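Home Archive Network Audio About

Moving the living room off casting and onto a local player

Monday, October 6, 2025

The streaming stick in the living room stopped getting updates in January, and since then it has been losing apps at a steady pace. I replaced it last month with a Cadesau box, which is a small fanless player with an Ethernet port, one HDMI output and a plain infrared receiver. These are my notes on the setup, mostly for my own use the next time I have to do it.

The house in Tarovville has one wired run to the living room, and it ends at a switch with 8 ports behind the TV stand. Six of those are taken. The old stick was on wireless and dropped to a lower bitrate most evenings, when the neighbors were all on the same channels. The wired connection fixed that the first night and I changed nothing else to get there.

The player ships with its network discovery turned on for every interface. I turned it off for wireless, then turned wireless off as well. If both are left on, the box announces itself twice and the phone app lists two players with the same name. Choosing the wrong one gives you a black screen and a spinner. The setting is under System, then Network, then Advanced, and it only takes effect after a full power cycle. Restart from the menu does not count.

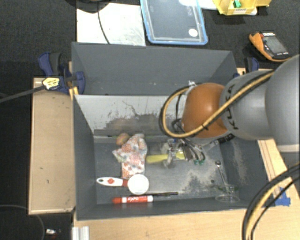
KUKA arm with an orange wrist joint, reaching into a gray bin.

Audio took longer. My receiver is an older Brinus that handles multichannel sound over HDMI but gets confused when the source changes format between menu and movie. The symptom is a second and a half of silence at the start of anything, and sometimes a pop. Setting the player to a fixed output format cures the silence. The cost is that stereo material is sent out as multichannel, so the receiver's own stereo modes are no longer available. I can live with that in this room. In the den I would not.

Lip sync was off by a small but visible amount with the fixed format. I settled on a delay of 63 milliseconds on the audio side, found by stepping through a clip of a person clapping until it looked right. The Brinus stores the delay per input, so it has to be set again if the cable is moved.

The library is on a Shirazi storage unit in the closet, shared read-only. The first scan picked up 511 titles and got most of them right. The failures were nearly all multi-part files and anything with a year in the title itself. Renaming the folder so that the year of release is last, in parentheses, sorted out the ones I cared about. The rest still have the wrong cover art. A rescan of one folder is quick, but a rescan of everything resets the watched marks, and I did not find this written down anywhere in the manual.

Power use is low enough that I leave it on. Standby saves very little and adds a wait while the share is mounted again. The front light can be turned off, and I did that on the first evening.

Two things are still open. The player does not pass the TV's volume commands through to the receiver, so there are two remotes on the table again where I had one. I have a learning remote in a drawer and will try that before buying anything. The other is subtitles, which are drawn too low on wide movies and end up partly in the black bar. There is an offset setting, but it goes back to zero whenever a new file is opened. I have reported it and have a ticket number, and the firmware has not changed since.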